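2020-01-30

# Dos cestas, un brazo y mucha paciencia: el club de robótica de Rulholm ya tiene reto para mayo

Llevo toda la semana con ganas de contar esto por aquí, así que perdonad si me embalo. El club de robótica de Rulholm (sí, el nuestro, el del aula del fondo) se ha apuntado al reto Flisavel, que se celebra en mayo, y la prueba que nos ha tocado es de las que suenan fáciles cuando las lees en el folleto y luego te quitan el sueño: un brazo tiene que coger piezas pequeñas de una cesta y pasarlas a otra sin tirar nada y sin arrastrar la cesta por la mesa. Ya está. Eso es todo. ¡Y vaya si da trabajo!

El proyecto se llama Prisix. El nombre salió de una votación que yo perdí, porque mi propuesta era bastante mejor, pero en fin, a estas alturas ya está pintado en la caja de herramientas y no hay marcha atrás. En Prisix estamos repartidos en 2 grupos, el de mecánica y el de programación, y yo estoy en el segundo, o sea que si notáis que barro para casa ya sabéis por qué.

Las bases dejan que cada equipo elija sus recipientes siempre que sean abiertos por arriba y de colores distintos. Casi todo el mundo tira de cajas de plástico lisas, que son comodísimas: paredes rectas, fondo plano, un solo color. Nosotros empezamos también con ellas en otoño y la verdad es que el programa de visión las encontraba a la primera. Pero a la gente del grupo de mecánica le parecía un poco soso, y una tarde alguien apareció con cestas trenzadas de las de poner el pan. Nos pusimos a probar y fue un desastre tan entretenido que nos quedamos con ellas.
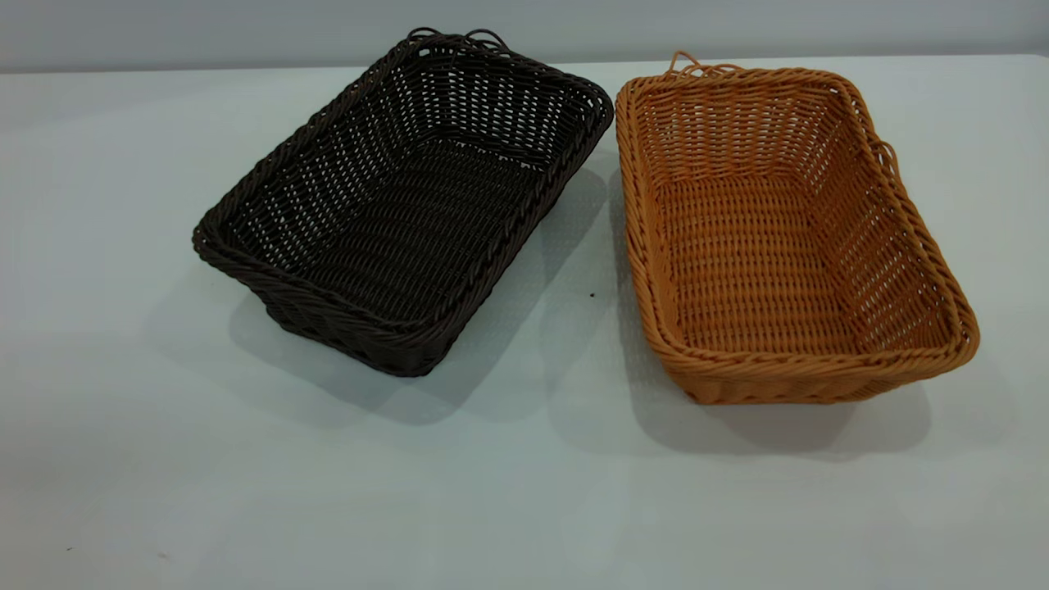 *Las dos cestas del proyecto Prisix, la marrón oscuro y la anaranjada, sobre la mesa blanca.*

El primer problema fue el trenzado. Con una caja lisa el borde es una línea, y el programa la sigue sin despeinarse. Con estas cestas el borde es un cordón grueso y retorcido, lleno de brillos, y encima las paredes tienen huequitos por los que se ve el blanco de detrás. Nuestro detector de contornos se volvía loco: donde había una cesta, él veía un montón de rectangulitos sueltos y se ponía a dibujar cajas por todas partes. Estuvimos varias tardes subiendo y bajando umbrales hasta que a una compañera se le ocurrió desenfocar un poco la imagen antes de buscar nada. Desde entonces va muchísimo mejor (y yo he aprendido que ver peor a veces ayuda, que es justo lo que llevo años diciéndole a mi óptico).

El segundo fueron las sombras. La cesta oscura sobre la mesa blanca se distingue de maravilla, pero su sombra también, y el programa tendía a pensar que la cesta era más grande de lo que es. Calculaba mal el centro y el brazo bajaba desviado. Con la anaranjada nos pasa menos, porque ahí filtramos por color y el gris de la sombra se queda fuera. Para la oscura todavía no tenemos una solución que me convenza del todo. El apaño de ahora consiste en mirar el tono además del brillo, y según la hora de la tarde funciona bien o regular.

Y luego están las asas. Son unos lazos finitos que sobresalen del borde, muy monos, y la pinza se engancha en ellos con una facilidad pasmosa. El martes levantamos una cesta entera por un asa, con todas las piezas dentro, y nos quedamos mirándola en silencio hasta que alguien le dio al botón de parada. El grupo de mecánica quería cortarlas. El de programación se negó en redondo: queremos que el brazo aprenda a entrar siempre por el lado libre. De momento ganamos nosotros, pero hay unas tijeras en el cajón y me consta que las han mirado.

Para entrenar la parte de reconocimiento hemos ido guardando imágenes de las cestas en todas las posturas que se nos han ocurrido: juntas, separadas, giradas, una más adelantada que la otra, con piezas y vacías. El objetivo que nos pusimos antes de Navidad era llegar a 3.000 y el miércoles cerramos la carpeta con 3.009, que lo celebramos con rosquillas. Lo malo es que hay que etiquetarlas a mano, marcando dónde empieza y dónde acaba cada cesta, y de eso llevamos unas 154. Así que si alguien del centro se aburre en los recreos, que se pase, que ponemos música y se hace más llevadero.

El brazo con el que entrenamos es el Boyer de siempre, el del taller, que tiene sus añitos y una articulación que cruje cuando gira hacia la izquierda. Hemos tenido que bajarle bastante la velocidad, porque cuando iba deprisa se pasaba de largo y luego corregía con un tirón que hacía saltar las piezas fuera. Ahora va despacito, despacito, y da hasta gusto verlo. Eso sí, la prueba de mayo tiene tiempo límite, y a este ritmo nos quedamos cortos por bastante. En febrero toca apretar ahí.

Lo que más me está gustando, y esto lo digo a título personal, es que hay gente de primero que entró al club sin haber escrito una línea de código y que ahora discute sobre filtros de color en la cola de la cafetería. El otro día dos de ellos cambiaron el orden de los pasos del programa sin avisar y lo dejaron mejor que antes. Me fastidió un poco no haberlo visto yo, para qué os voy a engañar, pero se lo aplaudimos todos.

Seguimos quedando los martes y los jueves después de la última clase. Hoy mismo nos toca, y el plan es probar la aproximación por el lado sin asa con las dos cestas giradas, que es la postura que peor se nos da. Si queréis venir a mirar, se puede entrar sin apuntarse, pero dejad las mochilas fuera de la zona del brazo, por favor, que ya tuvimos un susto. Y quien tenga por casa piezas pequeñas que no rueden (las canicas quedan descartadas, ya lo intentamos), que las traiga en una bolsa con su nombre.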